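Speaker notes – Wrist cameras and cloth: what we changed in the grasp stack
Talk slot: 2:30 p.m., with questions at the end. Malcolm Tapley chairs.

Slide 1. Title
Say who we are. Thank Beverley Kettle for the annotation work before getting into anything technical. Skip the company history.

Slide 2. The problem
Our planner was built for rigid parts. It assumes that once the fingers close, the object stays where the model says it is. Cloth breaks that assumption. A garment hangs over the hand, moves when the arm moves, and covers the fingers we are trying to track.
The old software treated a covered finger as a tracking fault and stopped the arm. Out of 1,147 logged episodes with garments, occlusion stops were the most common reason for ending early. Pause here, people will want to write the number down.

Slide 3. What the wrist camera gives us
Close view of the fingertips, and the arm's own links in the same view. Fabric can take up a large share of the pixels. Dark fabric is the hard case, with low contrast inside the folds and black fingertip pads right next to it. 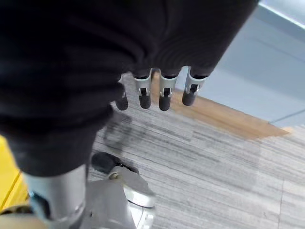

We used to run one segmentation model with three classes: hand, object, background. Ylva Granström split the hand class in two, so fingertip pads and metal segments are now labeled separately. The metal is easier to find against dark cloth, and the joint encoders tell us where the pad should be from there. If the camera and the encoders disagree, we trust the encoders and lower the confidence on the image.

Slide 4. Planner changes
Two changes only. Go slowly on this slide.
First, occlusion is now a state with its own timer. The controller holds the current grip for 900 milliseconds while it waits for a usable view. If none comes, the planner asks for a small wrist rotation. It does not open the fingers.
Second, the collision model gets a soft volume below the hand. It grows with arm speed, so a swinging sleeve is allowed for near the floor or a bin edge. The volume is crude. Say so before Dennis Parsons does.

Slide 5. Tooling
Show the Jinano replay viewer. Scrub to the moment the mask drops out and leave it there. Camera, joint angles and planner state share one clock – this took longer to get right than the model did.
Mention that the viewer reads old Lambert logs, but without the confidence channel.

Slide 6. What still fails
Shadows on patterned floors get labeled as fabric. Thin straps. Anything that wraps behind the palm, where the camera has no view at all. Clive Tindall is trying motor current as a second signal for that last one. No results to show until June.

Slide 7. Questions
Likely ones: why not a second camera (cabling, and calibration drift at the Romdale site), and whether the labels will be released (not decided, send them to Beverley).
Backup slides start after this one. Backup 4 has the timer sweep if anybody asks how we picked the hold time.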